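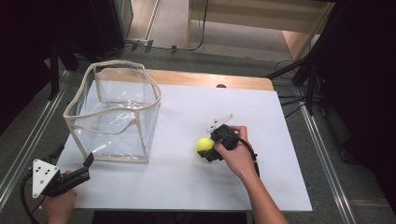
Keeping Comics at Home: Tips From a Man With Too Many

Posted 14 November 2023

I own 2,061 comic books. I know this because the insurance form asked, and I made the mistake of answering it properly. Most of them are worth less than the bag they sit in, and a fair number were worth less than that on the day I bought them. I keep them anyway, and over the years I have learned a few ways to stop them from turning yellow, wavy or into mouse bedding.

Bags first

Buy the right size. Comics have shrunk over the decades, along with the stories in them, and a new issue in a bag made for an old one slides around like a kid in his brother's suit. Current, Silver and Golden are the sizes you'll see on the packet. If you can't tell which you need, take one comic to the shop and try it.

Polypropylene is cheap and fine for most things. It goes cloudy and slightly ripply after enough years, and then you change it. Mylar costs a good deal more and will outlive you. I use Mylar for the issues I'd be sad to lose and polypropylene for the crossover events.

Tape goes on the back of the bag, never on the flap where it can swing around and grab the cover on the way out. I have a Skurno annual with a bald patch on the villain's forehead that taught me this. Fold a tiny corner of the tape under itself so you have a tab to pull. Better yet, tuck the flap behind the board and skip the tape.

Boards

Slide the board into the bag first and the comic second. Doing it the other way bends corners, and you will say words.

If the board has a glossy side and a dull side, the comic goes against the glossy one. Boards soak up whatever is in the air, so they are the first thing to go brown. When I find a brown one I check its neighbors in the box too.

Boxes

Short boxes. I know long boxes are cheaper per comic, and I know they look impressive lined up along a wall. Now lift one. Gunvor Strand, who has sold me comics since I had hair, will sell you a long box quite happily and then watch you carry it to the car.

Fill a box until the comics stand up on their own but you can still get your fingers in. Too loose and they slump, and a slumped comic learns to stay that way. If a box is half full, stuff the gap with a wad of spare boards or a block of foam. I used a rolled bath towel for two years and it worked perfectly well until we needed the towel.

Keep boxes off the floor. A pair of two-by-fours laid flat will do. It doesn't sound like much, but my washing machine let go one April and the water came to just below the top of the lumber. The boxes in the hall, which I had been meaning to raise, held a complete run of Candska. It is now more of a log.

Where to put them

The attic is too hot and the basement is too wet. The garage manages both. A closet on an inside wall is the best spot in most houses, which is a pity, as someone has generally filled it with coats. Negotiate.

Light does more harm than people think. I framed the first issue of Anier and hung it opposite a window, and the red cape is now the color of canned salmon. If you want something on the wall, hang a reprint. Guests can't tell, and the guest who can tell will enjoy telling you.

Reading them

Yes, you're allowed. Wash your hands and dry them well, and skip the hand cream. Lay the comic on a table or your lap and open it only as far as you need to. Don't fold the cover around the back, even if you saw your uncle do it. Coffee lives on a different piece of furniture.

Small repairs

Mostly, don't. Household tape turns orange and eats the paper. A loose cover is better off left loose in a snug bag. Rusty staples should be left alone too unless you have done this before on something you don't like. I practiced on the second Berge miniseries and would do so again.

For a musty smell, stand the comic in a closed plastic tub next to an open dish of baking soda, with nothing touching, and leave it for a couple of weeks. Cat litter works as well. Use new litter.

Labels

Write the series and issue range on an index card and tape it to the short end of the box. Use pencil, because you will buy more. I once labeled a whole shelf in permanent marker after giving up the hobby for good, and there are now nine corrections on it.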